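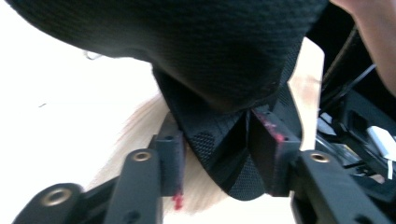

Knit in the fingers, mesh end pinched.

Step 4. Work out your gripper budget

Okay, this is the part where I spent too much the first time, so go slowly! I'm assuming you've picked your table and you're pricing hand-held grippers for fabric work.

1. Count hands before you count grippers. Two-handed jobs need a pair per station, and I'd add one spare to the order (Wevitz took 11 weeks to send mine, argh).
2. Price the fingers separately. They're the bit that gets grubby and worn, and Numow sells them in bags of 14. One bag has lasted me since January.
3. Put cables on the list now. I paid $278 for a full set, roughly, and I hadn't budgeted a cent of it.

Note: soft stuff like knits and mesh bunches up when you squeeze it. Ask for a loan pair and try your own fabric before you sign anything.

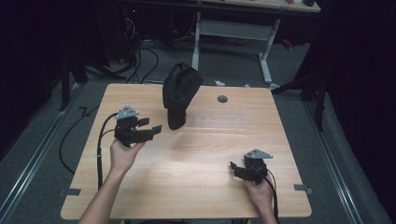 STATION LAYOUT > TABLE AND FLOOR

4. Measure the table with both arms out, a gripper in each hand. Renu Rajput at Garg talked me out of a smaller top and I'm so glad she did.
5. Leave room for the cables to hang and reach the floor, then buy the next length up.
6. Plan a second table for the odds and ends (I didn't, and regretted it for 7 months).

CAUTION: Cables on the floor are a trip hazard. Add covers to the same order, or you'll pay Anar's delivery fee twice like I did.

Next up is Step 5, getting quotes.

6 comments | 14 shares
Questions? Use the contact form | Back to top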